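Plevano Roofline

The letter from the bank was four lines long and Rukhsana Cheema read it standing up, in the corridor between the estimating office and the toilets. When she had finished she put it back in its envelope and went to find Adi.

He was in the yard with a clipboard, checking trusses on to a lorry. The lorry was for a school job outside the town, and it had been late going out because the driver had wanted his last invoice settled before he would load.

"They won't extend," she said.

Adi Mandagi finished the row he was on and ticked it. "Did they say why?"

"No."

"Can they do that?"

"They can do what they like. It's their money."

Plevano Roofline had made timber roof trusses on the same site since her father-in-law's time. At its busiest it had employed 200 people and run two shifts. There had been a canteen then, and a man who came in just to sharpen saws. The canteen was a storeroom now and the blades went away in a van.

Three bad things had happened, one after the other. A housebuilder called Chevalier had gone quiet on a large account and then gone under. The price of timber had risen in the middle of two fixed-price contracts. And the new press, bought on finance, had stood idle for most of a winter while the old one did what work there was. Any one of these they could have managed. Rukhsana had written them out on a sheet of paper for the board, with the sums next to each, and Torbjørn Holmgren had looked at the sheet for a long time and asked if there was a typing error.

Torbjørn owned the parent company. He lived abroad and came over four times a year, and he always stayed at the hotel by the bypass and always complained about the pillows. She rang him from her car.

"How much would keep you going until March?" he said.

"£600,000."

"And after March?"

"We'd have the school money, and the flats if they start on time."

"If they start on time," he said. She could hear a dishwasher being emptied behind him. "I put in 600 last year, Rukhsana. I said then it was the last."

"I know you did."

"I wasn't saying it for effect."

She said she understood, and she did. He told her that he would speak to the lawyers in the morning and that she should say nothing to the men until it was signed. Then he asked after her mother's hip, and she told him it was mending. 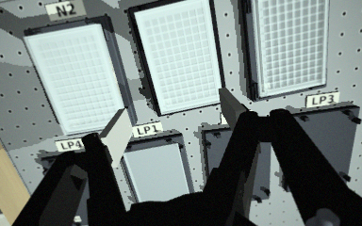
Abelardo Daza said it was a disgrace that they'd heard it from a timber merchant. He said this in the loading bay the next afternoon, to everybody who was there, and he didn't lower his voice when Rukhsana came through the plastic curtain. The merchant had rung to ask who would be paying for the last delivery, and he had used the word administrators, and the girl on the switchboard had put him through to the saw shop by mistake.

"Is it right?" said Abelardo.

"I can't talk about it today," said Rukhsana.

"Then it's right."

He took his gloves off and laid them on the bench. For a moment she thought he would walk out, and that the others would go with him, and the school job would stop there with half its roof in the yard. But he only wanted to blow his nose. Then he put the gloves back on and somebody started the saw.

The papers were signed on 1/25/18. The administrator was a woman called Chelsea Crabtree, younger than Rukhsana had expected, who arrived in a small hatchback with two assistants and a box of her own tea bags. She shook hands with everybody in the front office. She asked for the debtors' list, the hire agreements and the keys, in that order.

They worked through it until after six. Crabtree was quick and polite and did not offer any opinions. The press would go back to the finance company. The lorries were leased. The name might be worth something, and the order book certainly was, if it could be sold inside a fortnight.

"Is there anyone who'd want it?" she asked.

"Numeck, perhaps," said Rukhsana. "They tried to buy us once."

"What did they offer?"

Rukhsana told her. Crabtree wrote it down and underlined it.

"They won't offer that now," she said.

"No."

The men were told in the old canteen, among the racking. Crabtree did the talking. Some would be kept on to finish what was on the benches and the rest would be given forms, and she explained the forms twice, slowly, and told them which box people usually got wrong. Adi was on the list to stay. So was Abelardo, who asked whether the overtime from before Christmas counted, and was told that he should claim it.

Afterwards Rukhsana went out to the yard. The school lorry had come back empty and was parked across two bays. Adi was sheeting down a stack of rafters against the rain, and she took the other end of the sheet and held it while he tied off.

"Same time tomorrow?" he said.

"Half seven," said Rukhsana. "She wants to do a stock count."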